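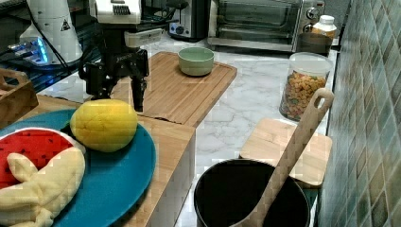 Collimation drift on a truss Newtonian: mirror cell or secondary?
Posted in: Telescopes and Mounts > Reflectors > Collimation and Mechanics

Started by Simin Talebi, May

Simin Talebi wrote:
I have a 10 inch f/4.7 truss Newtonian, a Sulta, bought second-hand over the winter. Collimation is good at the zenith and visibly wrong by the time I get down to 30 degrees altitude. With a barlowed laser the doughnut shadow moves by a third of the ring's width between the two positions. It returns to the same place when I bring the tube back up, so nothing is slipping permanently.

Checked so far: truss clamps tight, spider vanes tensioned, focuser has no play that I can feel. The primary sits on a nine-point cell with two edge supports at 90 degrees. Collimation springs are the originals.

Which end should I take apart first?

gravelpit wrote:
Springs. The originals on that model are too soft for the weight of the mirror. Replace them with stiffer ones of the same free length and use the locking bolts, finger tight only. If you do the locking bolts up with a spanner you will pinch the cell and see it as a triangular star.

northlight_47 wrote:
Disagree with going straight to the springs. The barlowed laser is insensitive to where the beam lands on the primary, so what she is seeing is primary tilt relative to the focuser axis. That could be the cell, but it could equally be the truss sagging or the focuser board flexing. New springs won't help with either of those.

Simin, put the plain laser in without the barlow, mark where it hits the primary at the zenith, then look again at 30 degrees. If the spot wanders away from the centre mark, the top end is moving.

gravelpit wrote:
A plain laser in a loose drawtube tells you about the drawtube. Nine times out of ten it's the springs.

northlight_47 wrote:
Then use a compression ring adapter and don't touch it between readings. The test takes 2 minutes and costs nothing.

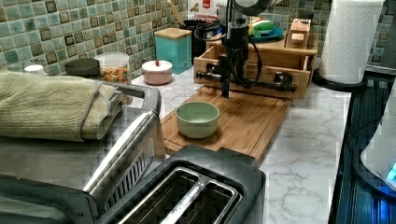 Simin Talebi wrote:
Did the plain laser test this evening, indoors, with the tube on its rocker box. Compression ring adapter, laser not touched between readings. The spot moves 7 mm on the primary between zenith and 30 degrees, straight down the tube's vertical plane. No sideways component. It comes back to the centre mark when raised.

I then pressed on the upper ring with one finger in the direction of sag and got the same movement with very little force.

northlight_47 wrote:
That is your upper assembly. 7 mm at the mirror is too much for a 10 inch. Is anything heavy hanging off the ring? Finder, dew heater controller, battery?

Simin Talebi wrote:
A right-angle finder and a Prekero eyepiece. I weighed the eyepiece with its adapter: 377 g. The laser is much lighter than that, so the real figure under the stars will be worse. The finder was in place for the test.

barlow_and_chips wrote:
I had the same scope. Look at the lower ends of the poles, where they sit in the split blocks. Mine had been cut slightly undersize and the blocks closed up fully before gripping. They feel tight because the knob stops turning, but the pole can still rock. A wrap of thin brass shim round the end of each pole cured it. Aluminium tape works for a season and then creeps.

gravelpit wrote:
Fair enough on the top end, but the barlowed shadow moving is still consistent with the cell as well. You can have both faults. I would do the shim and then repeat the barlowed test before deciding the springs are fine.

northlight_47 wrote:
No argument with that order of work.

Simin Talebi wrote:
The blocks do close up fully. I can slide a strip of printer paper in beside three of the poles with the knobs done up. Brass shim ordered.

One further question. The Namboodiri method, as described in the old Barnwood club notes, has you collimate at 45 degrees and split the error either side. Is that worth doing in the meantime?

barlow_and_chips wrote:
Yes, for low power. At f/4.7 the coma-free field is small, so you'll still notice it on planets. Set it at the altitude of whatever you mean to look at and leave it there for the session.

gravelpit wrote:
I'd collimate at the target altitude every time with that scope anyway. Splitting the error means it is wrong at both ends.

Simin Talebi wrote:
Target altitude it is. Shim fitted to all the poles as of this afternoon. Plain laser movement is now 2 mm with the same finder in place. The barlowed shadow still shifts, though far less than before, so gravelpit may get his springs after all. I'll measure the wire diameter and free length before ordering.

gravelpit wrote:
Measure all three. They are not always a matched set.

Contact the moderators | Forum rules | Copyright remains with individual posters | Back to top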